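The case against the perfectly folded towel

187 shares
7 comments

I was given a folding board last May. It is called a Raltano, it is three flaps of stiff plastic joined with hinges, and it came with a booklet that runs to more pages than the instructions for our boiler. The idea is that you lay your towel or your shirt on it, flip left, flip right, flip up, and out comes a rectangle. I used it for a fortnight. It does produce a rectangle. So do I, and I don't have to be stored behind the ironing board when I'm not in use.

I bring it up because we seem to be in the middle of a great deal of advice about folding, most of it given with a confidence I can't see the grounds for. Fold in thirds. Never fold in thirds. Roll, because rolling saves space. Stand them on end like files. Fold so that the fold faces out, or the cupboard will look like a jumble sale. I've read people arguing over the direction of the last fold of a hand towel in a tone I would keep for a planning dispute.

My own position is that a towel wants folding well enough to go in the cupboard and come out again without bringing its neighbours with it, and that everything past that point is a hobby. I have no objection to hobbies. I object to being told mine is a failing household because I lack this one.
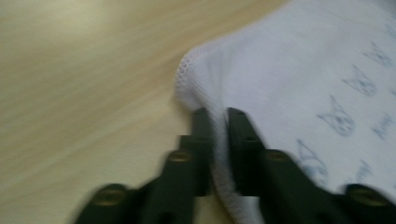

Po-yen Cheng

Take the claim you meet most, that folding properly saves space. A towel has a certain amount of cloth in it. You can press the air out, and a tight roll will do that for as long as it stays tight, which in our cupboard is until somebody wants the one at the back. After that you have a loose roll, and a loose roll takes up more room than a slack fold and will not sit on another loose roll. The photographs that go with this advice show nine towels in a basket that would hold eight. I'd like to see the same basket after a week with a teenager and a bath night.

I did try to be fair. There is a course, sold under the name Ilero, that promises to cure you of what it calls drift, meaning the way a neat shelf gets less neat. A colleague lent me her login. The first lesson was all right, a woman with a pleasant voice telling us to clear a flat surface and to smooth the cloth out before doing anything else. Sound enough. My mother said the same and did not charge. By the fourth lesson we were being asked to touch each towel and decide how it had served us. I had one with a bleach mark on it that had served me by mopping up after the washing machine, and I wasn't sure what answer was wanted.

What the course never went near was whether any of it lasts. I kept half the shelf the Ilero way and half my own way, and I can't claim it was science, but by the end of the month I couldn't have told you which half was which. Drift is what happens when people use towels. You could stop it tomorrow by not washing your face.

Then there's the hotel argument. Hotels fold beautifully, so we should. Years ago I had a summer job in the back of a linen hire place, Lambrechts, since gone, and I folded there with four other people who were very good and very bored. On a good shift we put through more than 600 pieces. What I remember is how little it resembled the way we're now told to do it. There was no smoothing with the flat of the palm and no standing back to look. It was corner, corner, snap, half, half, pile. The finish came from all the towels being the same size and coming off the same dryer. You can't get that at home with seven towels bought in seven different years, one of them from a campsite, and no amount of technique will do it for you.

People underrate this, I think. Most of what we admire in a stack is sameness, and sameness is bought. The shops know it. Clareck will sell you a set in a colour they call oat, all cut to match, and the card round the middle shows them in a cupboard that has nothing else in it: no hot water bottle, no spare pillow, no box of Christmas lights that won't go anywhere else. I did buy two. They fold well. They also shed in the wash like a spaniel, and I had oat-coloured fluff on everything dark I own until well into the autumn.

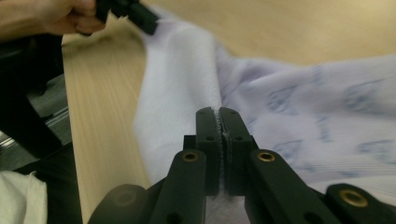

White cloth with a pale blue print, on a light wooden table

Where I'll give ground is on the table. I used to fold standing up, chin on the middle of the towel, arms out, which is how most of us learnt, and it is a poor method. One side always hangs lower, you get a mouthful of lint, and anything bigger than a bath towel beats you. Laying the thing on a table is better. You can see where the edges are, and if they don't meet you can shift one over without starting again. It makes more difference than any of the named folds, and perhaps that's why it gets so little attention. You can't put a trademark on a table.

Even here, though, I'd warn against the purists. I have seen it said that the surface must be larger than the cloth in every direction, and that the towel mustn't hang over or the weight will pull it crooked. Well, a bit of overhang does no harm if the hanging end is the one nearest you. You pick that end up first, take it to the far edge, and the problem has gone. Our kitchen table is 172 centimetres long and I do double sheets on it. They go over the side and we manage.

Corners I'm less sure of than I used to be. Everyone says to match the corners, and for years I did it without thinking. But towels aren't square for long. The hem shrinks at one rate and the middle at another, and after enough hot washes a towel has a waist. Match the corners on one of those and you get a bubble down the side, which you then flatten, and which comes up again somewhere else. I now match the long edge by eye and let the corners land where they like. It looks slightly off for as long as it takes to close the door.

And pattern. There's a school of thought that patterned towels should be folded so the print shows centred, and it is the sort of advice that sounds reasonable until you try it with a real print. A white towel with rows of small blue cat faces all over it, say. Which cat is the middle cat? The rows are staggered, so if you centre one row you split the faces in the next. I once spent long enough on this sort of thing to let a pan of rice catch. Fold it in half, fold it in half again, and some cats will be on the outside and some on the inside, and a guest drying his hands is not going to raise it with you.

I do accept that some people find folding calming. I've been told so by several, usually while I was complaining about it. I don't find it calming. I find it mildly dull and quickly over, and I've come to think those are the best things you can say for a chore. What worries me about the folding literature is that it makes the job longer and then sells the length back to you as peace of mind. A load that took me the length of the news headlines took me most of the programme after them once I was doing it mindfully.
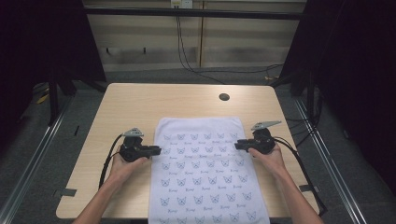

There's also the matter of who ends up doing it. When the standard is "in the cupboard", anyone in the house can meet it, including the ones who say they can't. Raise it to thirds with the hem hidden, and within a week there's one person who does it right and several who have been told they do it wrong, and who are only too pleased to stop. I saw this happen under my own roof with the Raltano. My son, who had been folding his own towels without comment since he was eleven, was shown the board, was corrected twice, and handed the whole business back to me. It took until half-term to get him to take it on again, and I had to promise not to look.

The usual reply is that small standards hold up big ones, and that if you let the towels go the rest will follow. I've heard this about shoes, beds, and the washing-up, and I'd like somebody to show me the house where it happened. The untidiest man I ever shared a flat with folded his flannels into perfect little envelopes. He also kept a bicycle chain in the butter dish.

So by all means clear the table, spread the towel out, get your hand across it once if there's a crease that bothers you. Fold it until it is smaller than the shelf. If the pile leans, lean it towards the wall. The board is in our hall with a label on it saying free to take, and it has been there for a while now, and I notice that visitors pick it up, work the flaps a couple of times, and put it down again.

Share this 187
Comments 7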